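Tableware corner – September

Quick one this month, the kiln list is late and so am I.

The Lehtinen plates are in. Dark green, round, a good plain shape. We took 539 of them and I'd like them out of the back room before the holidays, so please put them where people can see them. Stacked on a low shelf they look like nothing at all. Stood up they look like dinner.

Stands: the small black wire ones with the curled loops, from Brular. They come flat, 8 to a box. Open the legs all the way before you set a plate in. Lean it back a little, never bolt upright. Felt dots under the feet if its a polished top. Bare pine is fine without.

On colors – green wants pale wood. Tried it on the dark sideboard at Pidine and it just went muddy. Knots and seams in the boards are no problem, leave the cloth off. One plate, plenty of table around it. Off to the left is nice, then there's room for a bowl later.

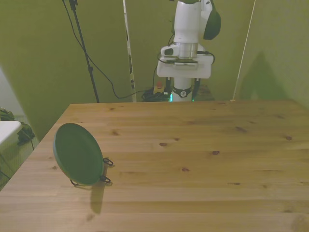
Aarne Kokkonen wrote back that he'd go with 2 plates, one stood up and one flat in front with bread on it, becuase customers want to see how deep the rim is. Fair point. Try both.

Stand orders to me by noon on the last day of the month, code 2578.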